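I've been going back and forth on the Vilent kitchen arm since February, and I suppose I ought to come down on one side of the fence. My neighbor Monique Hoarau thinks $58 a month is a silly amount to pay for help with breakfast, and I do see her point – I was raised to butter my own toast! 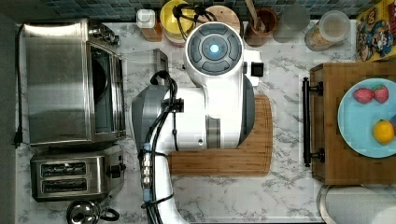
But I keep thinking of people like my aunt, whose hands hurt most in the mornings and who would dearly love to manage without calling anyone. For her, I'd say the plan is worth trying. What I can't warm to is the contract, which ties you in for 13 months, and the three-day wait when you phone for support. Let folks rent it month by month, Vilent, and I'll happily recommend you.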